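From the Flondance Toy Library newsletter
6 min read

The shape blocks are back on the shelf (and what to do with them when they get to your place)

by Caoimhe Costello

Those of you who have been asking after the plastic shape blocks, and there have been a few of you, will be pleased to hear that they came back from their big clean in good order and can be borrowed again from 1/12/26. They live in the calico bags on the second shelf, next to the threading beads, where the wooden trains used to be before the trains got too popular for their own good and had to have a shelf to themselves.

I have a soft spot for these blocks, I'll admit. When I first started coming to Flondance with my own two, back when we were still in the hall with the leaking porch, it was the shape blocks they went for every single time, and I remember being a bit put out because I'd carried home a lovely puppet theatre, at great cost to my shoulder, and it sat behind the couch for the whole loan while they pushed hearts and stars around on the kitchen floor. I've since watched a good many families do the same thing! So this month I thought I'd write down some of the ways people use them, partly from my own house and partly from things members have told me over the desk.

First, the plain facts. A bag holds a mix of cylinders, cubes, triangles, hearts and stars in the four colours, red, blue, green and yellow. We don't promise an even mix in each bag. Over the years they've been tipped out and scooped up by so many small hands that one bag may be heavy on the cubes and another may have more stars than anybody needs. I did think about sorting them all out properly over the winter, and I got as far as tipping three bags onto the trestle table, and then the phone rang and my granddaughter sorted them for me by a system of her own which she declined to explain.

We have roughly 1,000 blocks across all the bags now, which surprised me when Lorcan Noonan put it in the catalogue. Some go back to the original Jeltero sets that the library began with, and the rest came in with a big donation in August. The old and new ones mix together quite happily. The colours are a shade different if you hold them side by side at the window, and some children will tell you so.

Use a board

If you take only one thing from this long ramble, let it be this: put a board down first. Anything flat will do, a breadboard, a big tray, the lid of a storage tub, the back of a jigsaw. Blocks on carpet fall over and blocks on a rug disappear. On a board they stand up nicely and, more to the point, the child has an edge to work to. I don't know why an edge makes such a difference, but it does. My son would play for ages on a board about the size of a tea tray and wander off after a minute if you gave him the whole floor.

Pale timber is my favourite because every colour shows up on it, even the yellow, and there's usually a bit of grain to look at. Children find roads in the grain. We had one little boy who always stood his blocks along a dark streak in the wood and called it the creek, and nothing was allowed in the creek except the blue ones.

We've got a few boards you can borrow with the bags. They're at the end of the shelf standing on their sides, so please slide them out one at a time and mind your toes.

Start with a muddle

I used to set things out beautifully. I'd have the reds in one corner and the blues in another and then call the children over, and of course they'd have a look and ask what they were meant to do now that I'd done it. Ronja Moen, who ran the Flondance playgroup mornings before she moved up the coast, put me right on that. She would drop a handful in the middle of the board and turn away to make the tea. By the time she was back somebody would have a star pulled out to one side, or all the hearts face down, and she'd join in with whatever that was.

With the littlest ones (and I mean the ones who still put everything in their mouths, so stay right beside them and stick to the bags with the green tag, which hold the large blocks) a handful is plenty. Two or three shapes, passed back and forth. They like the cylinders best because a cylinder can be stood up and knocked down and rolled, and you'll be fetching it from under the fridge until dinner.

For the three- and four-year-olds, try "find me another one." You hold up a star and say nothing about what makes it the same, just find me another one. Some bring you a star. Some bring you a red thing. Both of those are right, and it's good to say so and then ask what made them choose it. I've been brought a blue cube to match a green star, and when I asked I was told they were both cross.

The school-age ones can be harder to please with blocks, but they do like hiding games. Let everybody have a good look at the board, close eyes, take one away, and have them work out what's gone. It's a good one for a rainy afternoon and for grandparents too, as long as the grandparents don't mind losing. Another is to give directions with your back turned: put the triangle beside the heart, put the cube in front of the star. You find out quickly how slippery words like "beside" can be. Natalia Cisneros plays this one in Spanish with her girls one week and English the next and says the arguments are equally loud in both.

And then there are the children who simply want to crowd everything together. Don't be in a hurry to tidy that up! A close huddle of blocks with one standing off by itself is very often a story, and if you sit quietly for a bit you might be told it. At our place the one by itself was always either the teacher or somebody in trouble. I love a red cylinder off on its own near the corner of the board, with the yellow heart and a few of the others all bunched up in the middle.

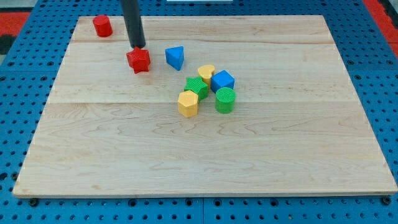 Can the blocks go in the dishwasher?

Please don't put them in. Warm water, a squirt of dish soap and an old toothbrush will clean them well, and then leave them on a towel overnight before they go back in the bag. The dishwasher has warped a few of the older ones, and the cloth bags go musty if anything is put away damp.

Borrowing and bringing back

Each bag goes out for three weeks, the same as everything else, and you can renew once if nobody is waiting. There's no charge beyond your membership, which stays at $40 a year for a family. Please have a look under the couch before you bring the bag in. We do weigh them now, on Mitali Matubbar's old kitchen scales, which saves us tipping them all out on the counter while there's a queue at the door, but a missing block or two isn't going to get anybody into strife. Just tell whoever is on the desk. If one turns up behind the bookcase a year later, and they do, drop it in the jar by the sign-in book. The jar is never empty.

If you find a cracked block, don't send it back in with the others, hand it over separately. The old ones can get a sharp edge at the split.

A small word on storage at home, as I've been asked. We used to keep ours in a shoebox, then a bread tin, and finally in a drawstring bag made out of a pillowcase, and the pillowcase won by a mile because you can lay it flat, play on it, and pull the string to pick the whole lot up. Mitali has kindly written out the pattern and there are copies at the desk. It takes one pillowcase and a long bootlace. If you can sew a straight line you can make it, and if you can't, it will still hold blocks, as mine did.

Next month I'd like to write about marble runs, and I could use some help there, as I've never once built one that worked the whole way to the bottom. If your family has a good one, come and tell me about it at the desk. I'm the one with the tea.

3 comments

Natalia C.
For the record the girls say it is louder in Spanish. We've had the bag with all the triangles and they've been pizza, sails, noses, everything. Could we put our name down for one of the boards as well, or are they first in first served?

Caoimhe Costello
First in, Natalia, but I'm sure one will be there for you. Noses! I'll be trying that.

Lorcan N.
My grandson likes the stars because of the ridges on top. He presses them into playdough and gets a lovely stripy star. Does it harm them? I've been picking it out with a toothpick before I bring them back and it's slow going. Also I still owe the jar a green cube.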